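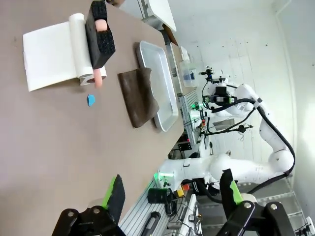 Cleaning the Shared Tables at Titstead: Questions and Answers

Which supplies are for everybody?
The paper towels, the black sponge and the brown cloth. You can take them to any table, but please bring them back to the metal tray when you are finished.

Do I use the paper towel or the cloth?
Paper towel is for spills, glue and anything greasy. The cloth is for dust and for the last wipe. If the cloth gets oily, it does not go back on the tray - put it in the wash bin under the sink.

How much water can I put on the sponge?
Very little. Wet it, squeeze it hard, then wipe. The gray tabletops don't like standing water, and the grooves in the metal rail along the edge keep it for days. For the rail we use only a dry towel.

I found a small piece of something on the table. Can I throw it away?
Please wait. Small bits of foam or plastic often belong to the work of another person. Put them in the jar by the door. We empty the jar every 4 weeks.

Can I leave my tape and tools out during the night?
Yes, if you come back the next morning. Otherwise they go to your shelf. Tools left longer than 5 days are moved to the Vendar cabinet.

What about cables?
Please do not wipe, pull or unplug them. Clean up to them and stop there. The red stop button must stay free, so nothing is put on it or leaned against it.

Who buys new towels?
We order from Petersen, 8 rolls each time. When you open the last one, write it on the list in the Grudano room.

Is there a spray?
There is one 900 ml bottle of mild cleaner at the sink. Spray it on the towel, never directly on the table.

Last changed: Saturday, October 22, 2022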